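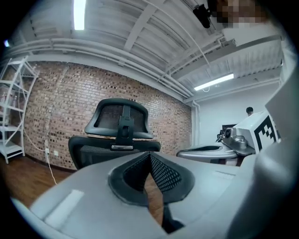

Black mesh office chair, seen from the back. See item 3.

Jerkavside office, walk-round checklist
Jan 1, 2019

Yes, I did this on a bank holiday, and it was lovely and quiet! I've put my comments under each item so you can see what I was on about.

1. Fire exits clear
OK. The back door sticks a bit in the damp but it opens with a decent shove. I'd still like it planed before the weather gets worse.

2. Extinguishers in date
One not OK. The one by the kitchen was due in September and got missed (my fault, I had the wrong page of the log). Gutby are booked to swap it.

3. Chairs
OK. Please check your own headrest and height before you start work, especially if you share a desk. If anything wobbles, put a label on it and tell me, don't just swap it with next door's.

4. Trailing leads
Not OK. Two extension leads plugged into each other under the window desks, again. I've taken one away and it's in my drawer if you want to come and argue about it.

5. Portable appliance tests
73 items on the list, 7 still without a sticker. Mostly phone chargers, plus the old Flustier fan heater, which I'd happily see go in the skip.

6. Shelving and storage
Mostly OK. Heavy boxes of paper have crept back up to the top shelf in the stationery cupboard. Bottom shelf please, I'm not tall and neither are most of you.

7. First aid box
Plasters low, eye wash fine. Güler can deliver more with the next order, so I've added them.

8. Lighting
OK apart from the tube on the stairs that flickers. It's been reported, job number 341, and I'll chase it this week.

9. Kitchen
Fridge seal has gone a bit manky but it's holding. The kettle wants descaling. Tea towels off the heater, please, I do keep saying it!

Still open: items 2, 4, 5, 7 and 8. I'll go round again once Gutby have been.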